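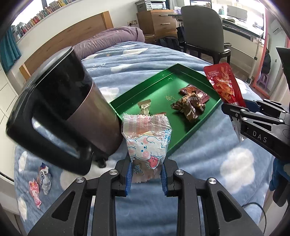
Snacks and a kettle. Kettles get the OK in Tiltholm rooms starting in September.

Kettles allowed in Tiltholm Hall next year, hot plates still out
Sellard Campus News, 2026-04-27

Students living in Tiltholm Hall can keep an electric kettle in their rooms starting in September. The housing office put the change out in an email Monday's mail crowd mostly missed, so it's up on the lobby board now too.

One kettle per room, not per person. It has to have auto shutoff. No extension cords, no power strips, straight into the wall.

The old rule said no heating appliances of any kind outside the floor kitchens. That goes back to before the rewiring, when a hair dryer and a space heater on the same side of the hall could knock out the lights. Dizon, the electrical contractor, finished the last of the new circuits over spring break. Housing says the building can handle it now.

Tiltholm has 357 residents this year and two kitchens. Anyone who's tried to get hot water for noodles after 10 at night knows how that goes. The line goes out the door during finals, and the stove on the second floor has been down to one working burner for most of the semester.

A student petition asking for the change got 300 signatures. It also asked for rice cookers. Those are a no for now.

"We'd like to see how one year goes with the kettles first," the housing office said in its email. "Rice cookers stay on longer and people walk away from them."

Also still banned: hot plates, toasters, air fryers, candles, anything with an open coil. Coffee makers are being looked at seperately and there's no date on that.
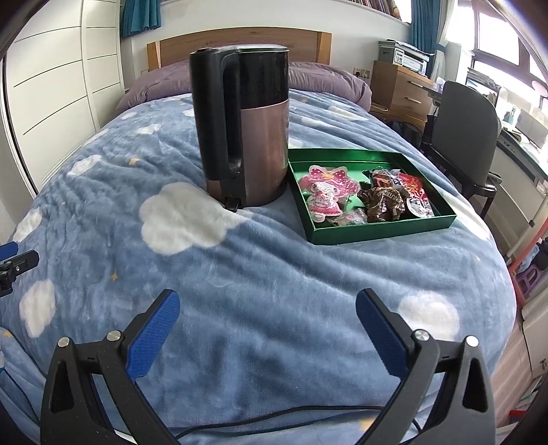
Students have to register before they plug in. It's a form on Prusteo, same place you do room requests and lockout charges. You put in the room number, the wattage off the bottom of the kettle, and a photo of the label. Approval takes a couple days. You get a sticker at the front desk and it goes on the base.

No sticker at room check and the kettle gets held at the desk until the end of the semester. Second time is a $60 fine, split between roommates unless one of them says it's theirs.

Reaction in the lobby was mostly good. One sophomore said she'd been filling a thermos at the dining hall every night since October and was glad to be done with it. A first-year on the top floor wanted to know why it couldn't start this week, with finals coming. Housing's answer is that the form isn't live yet and the resident assistants haven't been trained on the checks.

Not everybody is happy. A few residents said the smoke detectors near the beds are too touchy and will go off from steam. The building had 26 alarms this school year, most of them from the kitchens and a good number from burnt popcorn. Housing says keep the kettle on the desk, away from the detector and off the bed, and crack a window if you can.

The other halls stay under the old rule. Their wiring hasn't been redone and there's no schedule for it yet, so if your moving out of Tiltholm next year the kettle can't come with you.

Registration opens with room check-in. Questions go to the housing desk, ground floor, open until 5.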